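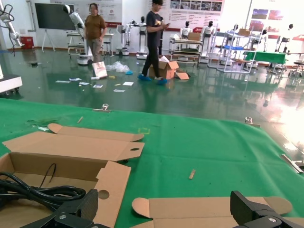
Chapter 7
Planning When the Scene Will Not Keep Still

Chapters 5 and 6 treated motion planning as a geometry problem. The robot had a start pose, a goal pose and a set of obstacles, and the planner's task was to find a path between the two that touched nothing. The obstacles were known exactly and did not move. Under those conditions a planner either finds a path or reports that it has not found one in the time allowed, and the controller from Chapter 4 does the rest.

This chapter drops the assumption that the obstacles are known. The planner now gets its picture of the world from a camera, and the camera is often mounted on the wrist. Such a camera sees the fingers, a piece of the table and whatever happens to lie behind it. It does not see the back of a box or the space under a raised flap. Parts of the view have nothing to do with the task at all – floor, walls, other equipment, people walking past – and the software has to decide what to keep.

Cardboard is a useful test case and we return to it throughout the chapter. An unfolded carton is thin, so it hardly shows in a depth map. Its flaps bend when pushed. Two pieces of the same colour lying close together are easily merged into one by a segmentation step, and a cable looped near a flap may be labelled as part of it. None of these errors is large in pixels, but each can put a fingertip in the wrong place.

Section 7.1 sets out the world model used in the rest of the book. It is a list of objects, each with a pose, a shape and a time stamp, and it is deliberately simple. Section 7.2 deals with the transform from camera to gripper, and with what happens to a plan when that transform is slightly wrong. Readers who skipped the calibration exercise in Chapter 3 should do it before going on.

Section 7.3 introduces replanning. The method follows the one Xiuying Qian and Naomi Rashidi wrote for the Fesside planner, in which the current path is checked against each new world model and thrown away only if a collision is found. We use a path of 60 waypoints in the worked problem, and a limit of 1000 samples for each planning attempt. Both numbers can be changed in the settings file.

Section 7.4 covers unseen space. A cautious planner treats it as occupied and may refuse to move; a bold one treats it as free. Most working systems sit between the two, and the section shows how to set the cost.

Before you start
You will need the Clundow simulator with the July update, and the scene files for this chapter. Load the carton scene first and leave the random seed at 2821, so that your results match the printed tables. Problems marked with a star need a real arm and should be done with a second person at the stop button.

7.1 The world model

Let the world model at time t be a set of objects W(t). Each object has an identifier, which stays the same from one update to the next if the tracker is working properly.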